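Participants wanted: how do families share one kitchen?

The Flirnstead Housing Study is looking for households where three generations cook and eat under one roof. We would like to learn how you divide the shelves, who decides what is bought, and what happens when two people want the stove at the same hour.

You can take part if your home is in Flirnstead or Rovau and at least one person is over 66. All adults in the home must agree. It is not necessary that you cook well!
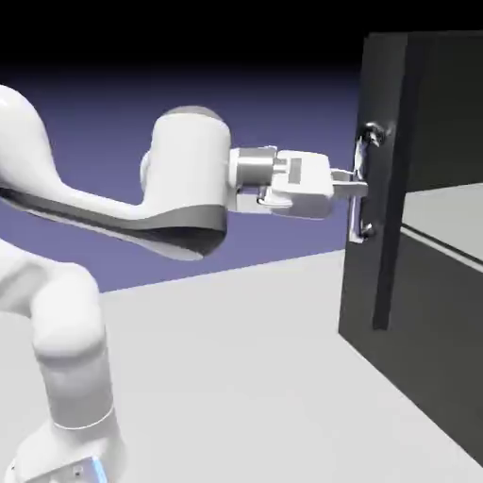 Text: Mirjam Pfister, Housing Study
February 2020

Each household keeps a food diary for nine days and then has one talk with us at home, in the evening if you prefer. The diary takes a few minutes each day – short notes are enough, and you may write them in any language. Neelam Rastogi will read the diaries, and names will be changed before anything is printed.

We pay 294 francs per household after the talk. Travel is not needed, we come to you. The results will appear in October as a small book, and every household receives one copy.

To register, please call the study office or leave a note at the Rovau library desk, with your name and the best time to reach you.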